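Strap keeps ending up on the bare mattress

garside_flat
I strip the bed every couple of weeks to air the mattress, and I have a blue fabric strap that lives on that bed. With the sheets off it just lies across the quilting. Is it bad for the mattress? The headboard is padded gray panels in a pale wood frame, if that matters. Mattress is 5 years old.

Ezekiel Marchetti
It won't hurt the quilting. Two things to check. If the strap is new, wash it alone at first, as blue dye can rub off on an off-white cover. Then vacuum the mattress with the upholstery tool and leave it bare until evening. I give mine a full day in October before the heavy blankets go on.

josberg35
get a mattress protector, problem solved

Hà
Agree on the dye. Dab a damp white cloth on the strap and see if any color comes off. Mine with the bedding off:
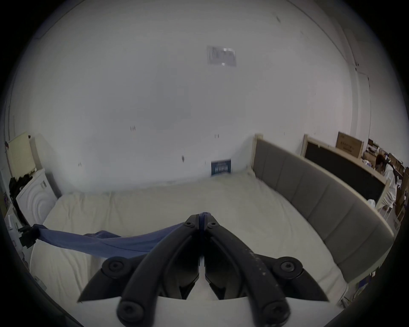

Related: Cleaning a padded headboard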